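Litico Complaint Desk
Software for saving online posts and keeping complaint records
By Pusach

Litico is a desktop program for offices that handle complaints about social media posts. It saves a copy of a public post, notes when and where the copy was made, and files it with the letters and forms that go with the complaint. It is used by small law firms, charities and the complaints staff of local newspapers.

Posts get edited and deleted, and accounts change their names. A screenshot pasted into an email shows what somebody saw, but the address of the post and the time of saving are often missing. Litico records both with every capture, along with the account name as it stood at that moment, the full text and any replies that were loaded on the page.

How a capture works

Paste the address of the post into the capture bar and press Save. The program opens the page in its own window, scrolls to the end of the visible thread and stores the page as a PDF and as a plain text file. A checksum is worked out for each file and written into the case log. If a file is changed later, the checksum will no longer match and the log will show a warning next to the entry.

Video is saved as a separate file where the platform allows it. Where it doesn't, the log records the length of the clip and a still from the opening second. Posts that can only be seen when signed in need your own account details, which are kept on your computer and not sent to Pusach.
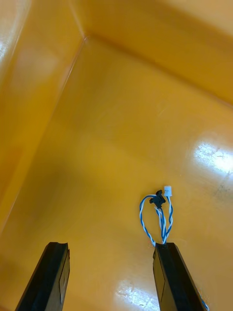
Captures are grouped by case. A case can hold up to 600 captures, and a second volume can be opened under the same case number if you need more room. Each entry has a notes field, a field for the name of the person who made the capture, and a tick box for material that should be hidden from the printed bundle – private addresses and the names of children, for example.

Complaint forms

Two sets of forms come with the program. The first is for reports to a platform, where the wording has to be short and usually has to name the rule said to be broken. The second is a general statement for the police or a regulator, with numbered paragraphs and a schedule of captures at the back. Both can be edited, and you can save your own versions as templates.

Litico doesn't send anything on your behalf. When the bundle is ready it is exported as a single PDF, and you submit it in whatever way the receiving body asks for. The date of submission and any reference number can be typed into the case log, and a reminder can be set for a reply.

The program does not give legal advice and does not judge whether a post breaks the law. Rules on evidence differ from country to country, so check with a solicitor before relying on a bundle in court.

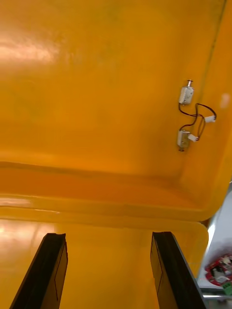

Two small lock units fitted to a yellow panel.

Editions and price

Litico Single: one user, one computer, all forms included.
Litico Office: 4 users, shared case folder, separate log-ins. £44 a month, VAT included.
Litico Office with Pillai: as above, with a nightly copy of the case folder kept on the Pillai storage service.

The Single edition is a one-off purchase and the current price is shown at the checkout. Office subscriptions can be stopped at the end of any month. Your cases stay readable after a subscription ends, although new captures can't be added.

What you need

A Windows or Mac computer with a current operating system and 2 GB of free disk space. Cases with a lot of video will need more. An internet connection is needed to make captures but not to read or print them.

Version notes

The version released on August 2, 2025 corrects a fault that left the time zone off some printed schedules. If you have bundles made with an earlier version, open the case and choose Rebuild Schedule. The captures themselves are not affected. Support for right-to-left scripts in the statement form is planned for November.

Customer comments
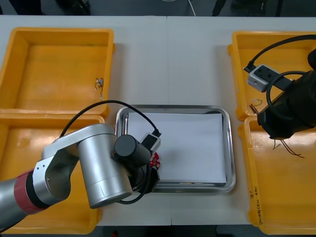
Zordale writes: We moved to the Office edition after a year of keeping screenshots in folders. The log is the part we use most. When a platform asked us which version of a post we were complaining about, we could give the time of the capture and the text as it was. It would help if the reminder could go to more than one user, and the search is slow on our largest case.

Reminders to several users are on the list for a later version. For slow searches, go to Tools and run Rebuild Index, which can be left going while you work on another case.

Ordering

Orders are placed through the Pusach shop. The licence key is sent by email to the address given at the checkout. To pay by invoice, choose Invoice at the payment step and enter your purchase order number.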